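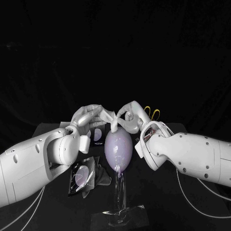 Pale lavender, knot side up, on its clear rod. I fell for this color the minute I saw it, and it goes a little see-through once there's air in it.

41 shares · 12 comments

Balloons for the Stockdale Hall supper

Hello again, everyone, and thank you for all the kind notes after the last gallery! So many of you asked about the balloons that I thought they deserved a page of their own, even if it's a short one and most of it is me talking. The supper is in September, the hall is long and rather dark along the back wall, and my sister and I had been going around in circles over what to put on the tables. Flowers are lovely but they wilt, and candles make me nervous with so many sleeves about. So balloons it was – one to a table, standing up on a clear stick so that it looks as if it's floating, with no helium to pay for.

We looked at three colors before settling. The first was a peach from Skekell that I loved in the packet and didn't love at all on the table, where it went a bit like sticking plaster. The second was a plain white, very crisp, but my sister said it looked like a dentist's. The lavender won. It is soft and quiet, it sits well against a dark cloth, and it picks up whatever light is going, so you get those little shiny streaks down the side that I could look at all afternoon.

They come in bags of 100 and we bought three, so that's 300 for a supper that needs nowhere near so many, but I have blown up enough balloons in my life to want spares. The rods are from Lernel and come apart for storing, and I'm told they'll go back in their box at the end (we'll see!).

A few things I've learned, for those of you planning something similar. Stop blowing while the balloon is still egg-shaped, well before it goes tight and round, and it'll forgive you a bump or two. Leave a good long neck to tie, and don't snip off what's left over until you've decided about ribbon – I rather like that ruffle at the knot and may leave it showing. And do set one up on the cloth you mean to use, with the lights the way they'll be on the night. I wish I'd done that with the peach.

Ribbon is next, and I have two reels of silver on the kitchen counter that I keep changing my mind about. If anyone has used the narrow Fivside kind, please tell me whether it curls properly, as the last lot I bought just hung there.

With love, and sore cheeks,
Zulema Troncoso

12 comments · 2000 views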